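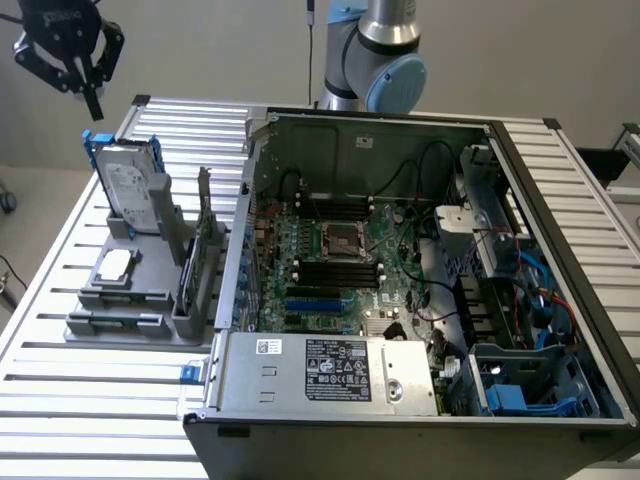

# Bradel – oil and gas joint venture list

Search this repo Go

I keep a table of energy joint ventures between state-owned companies, mostly oil, gas and electricity. It has 371 rows at the moment, one per deal, and I add to it when I get a free evening (so not as often as I'd like!). 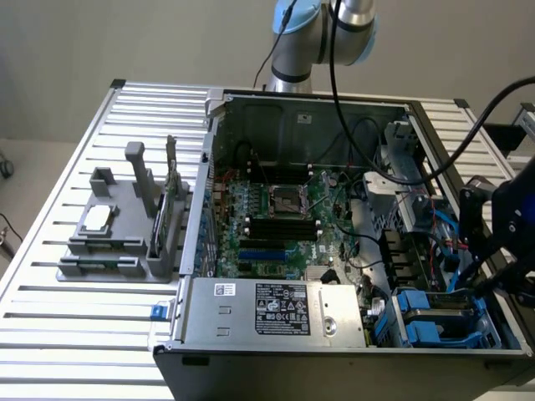

Columns are partner_a, partner_b, sector, signed, value_usd and status. Roughly 129 rows have no value because the partners never published one – please don't read a blank as zero. Malathi Rodrigues checked the pipeline deals and found 13 doubles, which are gone now.

Status is my own call, so if you reckon a fund marked "stalled" is still going, open an issue and send me a link. 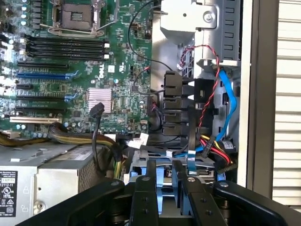

Desktop motherboard with the CPU socket and memory slots empty.

Recent items

- Prurnby gas storage notes
- Iyer currency converter
- Bremudley refinery list, April update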